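Trays. I want to talk about trays, and I've got 20 minutes before I have to be out of the door, so forgive the state of this.

My view, which has lost me at least one friend at the Troltinham household swap: the tray is the best bit of tidying kit anyone ever made, and we've stopped using it. We buy boxes instead. Boxes with lids, boxes with labels, boxes that slot inside other boxes. Then everything goes in a box and is never seen again. I opened one in February that I'd packed when we lived in Hollau. Fuses, a bath plug, three left gloves. I'd have sworn blind I didn't own any of it.

A box says you've finished. Usually you haven't. You've just got a lid on it.

A tray doesn't let you off like that. Whatever you put on it stays looking at you. It's flat, it's full quite quickly, and when it's full you have to do somthing about it. I like that. It annoys me, and I like it.

My rule at home is one tray by the sink for the odds and ends. Not the washing up, that's separate. I mean the strays – toys, buttons, balls, whatever turned up under the sofa. By the sink because half of it wants a wipe anyway, and because I stand there every day and can't pretend I haven't seen it. Ardalan Abbasi, who lives two doors down and has opinions, says a worktop should be kept clear at all times and that a tray is just a mess with an edge round it.

Well yes. The edge is the point, Ardalan.

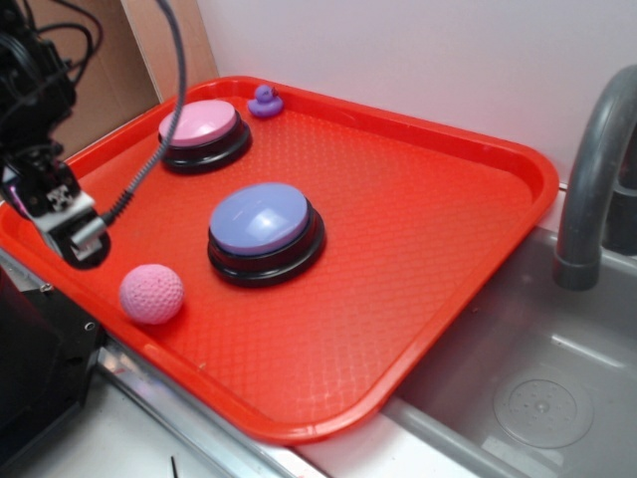 *Red-orange tray, corner over the sink. Duck, ball, two big push-buttons (or so they look to me).*

Four things. Put those same four loose along a worktop and it looks like a house that's given up. On a tray it looks like a job somebody is in the middle of, and I can live with a job in the middle. The rubber duck isn't hurting anyone. Nor's the pink ball, which would be off across the floor in a second without a rim to stop it.

Colour matters too, I think. I had a grey tray for years, tasteful, and it vanished into the kitchen. Stuff sat on it for weeks. A loud one nags you. Get the loud one. And get one with a bit of pattern on the bottom, the shiny smooth sort send everything sliding to one end the moment you pick it up.

People will say, what about dust. What about visitors. Fine. Visitors can look at a duck. I went to a house in Zukau once where every surface was bare and I spent the whole afternoon not knowing where to put my cup. Lovely people, couldn't relax for a minute.

And don't get me started on the storage systems. A woman at the swap had spent a small fortune on drawer dividers and still couldn't lay hands on a pair of scissors. They were in the right divider, she said, she just couldn't remember wich drawer. I lent her a tray. She hasn't given it back, so I'm counting that as a win for my side.

I'm not saying throw out every box. Christmas decorations, fine, box. Winter boots, box. But the everyday bits, the things you pick up and put down and trip over – leave them out where you can see them, with a rim round them, and empty it on a Thursday or whenever suits.

Right, coat on. Ours is full again and it'll have to wait till tonight.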